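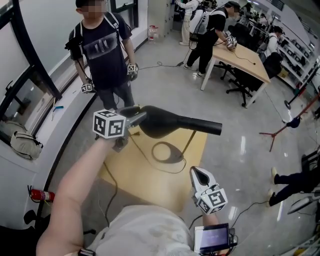
Small appliance check, Flovness, room 101
Date: 11/21/21

1. Hair dryer, nozzle
OK. It's the long kind that narrows toward the end, and I do like those, but lint loves to hide in there. Look down it with a flashlight before you plug anything in!

2. Hair dryer, body
OK. No cracks that I could find. I ran my thumbnail along the seam (do this unplugged, please).

3. Hair dryer, cord
OK, with a note. Thin black cord, bends fine, nothing stiff near the handle. Leave it in a loose loop on the table like this and don't wind it tight around the body. The one we tossed in July went bad exactly there.

4. Run test
20 seconds on low, then 20 on high. No burning smell, no rattle. Tag 1413 goes on the plug end.

5. Table
OK. Light wood, so scorch marks would show up right away. Let the dryer cool before you set it down anyway.

6. Floor
Needs work. Black cables on the gray floor around the table, and I'd love to see them taped down or moved over to the wall. I've asked for 3 cable covers from Drirnholm, still waiting.

7. Windowsill
Fix. Bag and the little blue tool need to come off the sill. Hooks for bags are by the door, tools go back in the drawer.

Next check: same list, plus the outlet strip, which I ran out of time for.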